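Home | Archive | Threads | Search | Subscribe

Nustetus list: manipulation and demos
From: Arūnas Kuusk
Date: 06/09/2020
Subject: Re: crumbs, and does the policy care

Kęstutis Org wrote:
> Did you ever split the table wiping runs by how messy the
> start was? I only see one success number in your March note
> and I can't tell if the small stuff is getting picked up
> or just shoved off to the side.

Hi Kęstutis,

Fair question, and no, in March I hadn't. I have now! We went back through all 1555 hand-held demos and tagged the first view of each one as clean, crumbs on the plate only, or crumbs on the table too. That last group is tiny, just 61 demos, so I wasn't expecting much from it.

Well — if I train without those 61, the policy heads right for the big food and pretty much ignores the table. Put them back in and sample them 3 times as often, and it starts going after the little bits as well. I ran 18 trials each way on the Kellance arm. Success on the main food didn't move enough to argue about, but the table scores got a lot better. I still need to redo it with a second seed, so please don't quote me yet.

The hard ones are pale crumbs on a white table, especially where the fingers throw their own shadow.

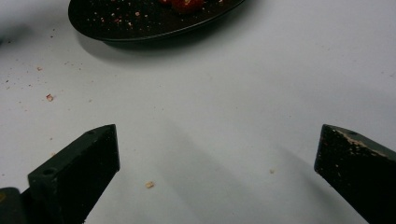 Vol. 4, No. 2, p. 11

The beige one low down near the middle is what I mean. Shrink that view to the size the network gets and it's maybe a pixel or two. Hunt's cropping trick (keep the strip between the fingertips at full size) helps there, and I'd try it before you touch anything else.

Tags are in the usual Vurnutex folder. Shout if they won't open.

Arūnas

Comments

gripfan: Did you reweight per demo or per step? Makes a big difference for us.

Arūnas Kuusk: Per demo. Per step is next on my list.

mlo: Would love to see this on a dark table!

Contact the list owner | Copyright Nustetus list | Back to top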